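Workshop notebook, dye bench
4 Jun 2010

Second go at the weld yellow for the Kiltside order. The December batch came out too green and Alun Gronow wasn't happy with it against the old blanket, so I've gone back to the alum and left the iron out altogether.

Wool is the Skillow two-ply, 200 g in 2 skeins, washed last night in the soft soap and left to soak. One skein still had a greasy patch near the tie. Gave it another wash before mordanting and lost most of an hour.

Mordant: alum with a little cream of tartar, weighed on the small scales. The big scales are drifting again, don't use them for anything under a kilo. Brought the pot up slowly, held it just under a simmer, then turned off and let the wool cool in the liquor. Rainwater from the butt for both mordant and dye. Tap water may well have been part of the trouble in December, it is hard here and I didn't write down which I'd used. Must write it down.

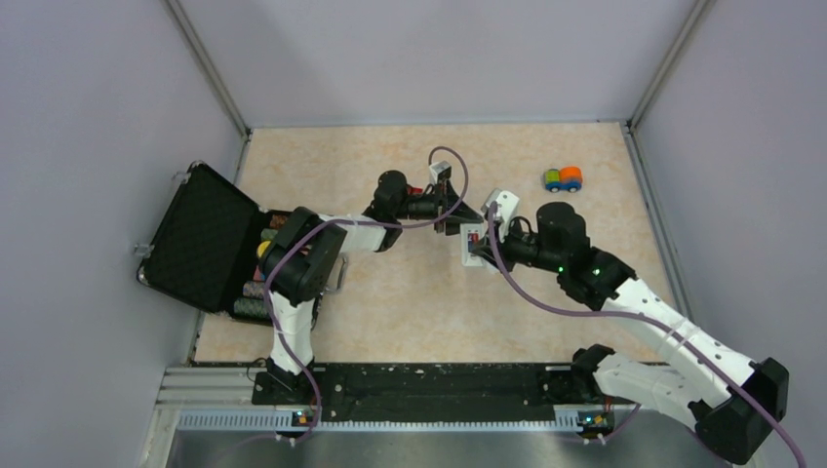 Weld is the dried stuff from Bakalis, chopped stalks and all. Smells like boiled cabbage as usual, door open. Steeped overnight in a bucket, then simmered and strained through the muslin. The muslin has a hole in it and I had to strain twice. Added a pinch of chalk to the bath and it went from straw to a proper yellow straight away.

First skein in for 2 hours, second skein in after it in the same bath for the same time. Expected the second to be paler and it is, but by less than I thought. Both rinsed until the water ran clear, hung on the back line out of the sun.

Dry now. First skein is very close to the blanket, perhaps a shade sharper. Second would do for the stripe. Neither has the green cast. Sample tied to card 26 in the box, with a bit of the December wool next to it for comparison.

Still to do:
Light test, half the sample under foil on the south windowsill.
Rub test on white cotton, wet and dry.
Ask Alun if he wants the sharper yellow knocked back with a dip in weak madder. I'd leave it.
Order more alum, the tub is nearly down to the bottom.

Gruvley have written about the indigo. Price is up. Haven't answered yet. There's enough left in the jar for one more vat if it's kept small, so it can wait until the yellow is signed off.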